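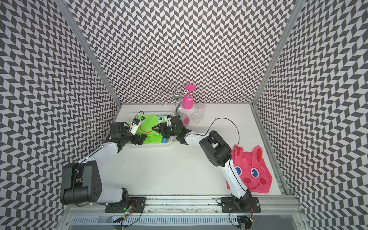
Serviced the two-arm cell at Tidstead today, November 6, 2024. Posting what I did in order, mostly so I can find it again next time.

Started with the rail. Both arms mount to the same length of aluminum, so if one plate creeps, the spacing between the arms is wrong and every saved position goes with it. Checked all the plate bolts with the torque key. The left plate was fine. On the right, 2 bolts took a little more before the key clicked.

I put a paint line across each bolt head and onto the plate after that. Should have done it when we built the thing. Next time I can see from across the room if one has moved.

Wiring next. The small boards sit down by the mounting plates, and the red and black wires to them are thin. I don't like how much slack is on the left one. Tied it back with a loose loop so the shoulder can still swing through. Don't pull these tight – the connector is the first thing to go.

The long cable on the right arm stays slack on purpose. We ran it clipped close to the arm for a while and it tugged at the elbow every time the arm reached across the middle. A big loose arc looks messy but it has given us no trouble.

Grippers. Wiped the fingers with a damp cloth, let them dry, then ran open and close 20 times on each side with nothing in them. Listening for a click at the end of travel. Left was quiet. Right had a faint one, so I backed out the finger screws, cleaned the seats and put them back in. Quiet now.

Re-zeroed both arms, then ran the slow approach where the two grippers come together over the tray. That's the move that shows a bad zero right away. Had to nudge the right side and save it again.

Dust is still a problem on the rail. I vacuum it, then wipe along the length, and it comes back. The vent panel under the front edge gets the same treatment. Thinking of asking Trollwood what they do with theirs, as they have the same base.

Cycle counter reads 164 since the last service. I'm setting the next check for when it gets to 8 more full sessions, or sooner if the click comes back.

Spare finger screws are in the top drawer, in the bag marked Semeton. We're low on the short ones. Order is in.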